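Stadum -- Software für Greiferaufnahmen, vom ersten Marker bis zum fertigen Datensatz

Wer schon einmal einen Nachmittag lang Handgriffe mit zwei Handgreifern aufgenommen hat, kennt den Moment danach: Die Speicherkarten sind voll, die Arme sind müde, und jetzt müssten die Bewegungen noch sauber aus dem Material heraus. Genau dafür haben wir bei Uvatus Stadum geschrieben. Die Software liest die Aufnahmen der Kopfkamera und der beiden Greiferkameras ein, legt sie auf eine gemeinsame Zeitachse und berechnet daraus die Bahn jeder Hand im Raum.

Angefangen hat alles mit einem kleinen Skript von Kornél Hegyi, das eigentlich nur Markerwürfel erkennen sollte (und das auf seinem Rechner immer noch läuft, er trennt sich ungern!). Inzwischen gehört dazu ein vollständiger Arbeitsablauf, den Sie ohne eigene Programmierung bedienen können.
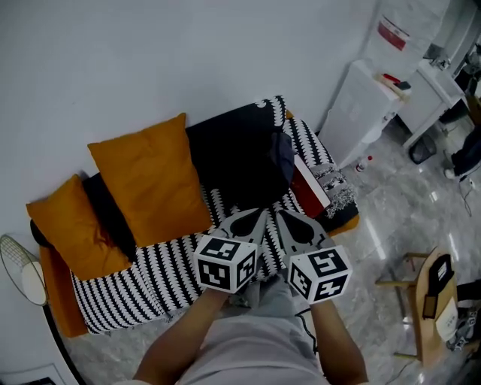 Besonders viel Arbeit ist in die Wohnraumprofile geflossen. In einer Werkhalle stehen die Dinge meistens da, wo man sie erwartet, im Wohnzimmer dagegen liegt eine Decke mal so und mal so, der Boden spiegelt, und ein kräftiges Streifenmuster kann eine Markersuche ganz schön durcheinanderbringen. Stadum prüft deshalb jede erkannte Markerfläche gegen die Geometrie des Würfels und verwirft, was nicht dazu passt. Sind mehrere Seiten zugleich im Blick, fließen sie gemeinsam in die Berechnung ein -- das beruhigt die Bahn spürbar, gerade wenn beide Hände dicht nebeneinander arbeiten.

Für Textilien gibt es ein eigenes Segmentierungsmodul namens Lorum. Es zeichnet die Umrisse weicher Gegenstände Bild für Bild nach und kommt auch mit der starken Krümmung von Weitwinkelobjektiven zurecht. Joana Macedo hat es mit 2.078 Aufnahmesequenzen aus bewohnten Räumen abgestimmt, und wir freuen uns immer noch, wenn es einen Pulloverärmel auf Anhieb vom Kissen darunter trennt.

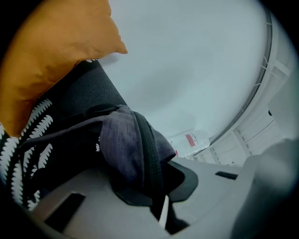

Blick der Greiferkamera auf ein dunkelgraues Kleidungsstück neben einem senfgelben bis orangefarbenen Kissen.

Was in der Lizenz enthalten ist

Stadum Basis mit Zeitabgleich, Markererkennung und Bahnberechnung
Lorum Textilmodul
44 fertige Markervorlagen zum Ausdrucken
Export der Greiferbahnen samt Öffnungsweite und Zeitstempel
5 Arbeitsplätze, frei übertragbar innerhalb Ihres Hauses

Systemvoraussetzungen

Ein Linux-Rechner mit eigener Grafikkarte und 600 GB freiem Speicherplatz. Letzteres klingt nach viel, aber Weitwinkelvideo von drei Kameras sammelt sich schneller an, als man denkt. Die Kalibrierung der Kameras erledigen Sie mit dem mitgelieferten Assistenten; bitte wiederholen Sie sie, sobald ein Würfel abgenommen oder neu verschraubt wurde.

Einführung und Hilfe

Zu jeder Lizenz gehört eine gemeinsame Einrichtung per Videogespräch. Meistens sitzt Johanna Grabner am anderen Ende, und sie nimmt sich gern Zeit, auch für Fragen, die nicht im Handbuch stehen. Schicken Sie ihr am besten vorab eine kurze Probeaufnahme aus dem Raum, in dem Sie arbeiten möchten, dann kann sie die Erkennungsschwellen schon einmal vorbereiten.

Angebote und Hochschulkonditionen erhalten Sie bei Roswitha Danzer im Vertrieb. Die nächste Version mit überarbeiteter Bahnglättung erscheint im Dezember und ist für alle laufenden Lizenzen kostenlos.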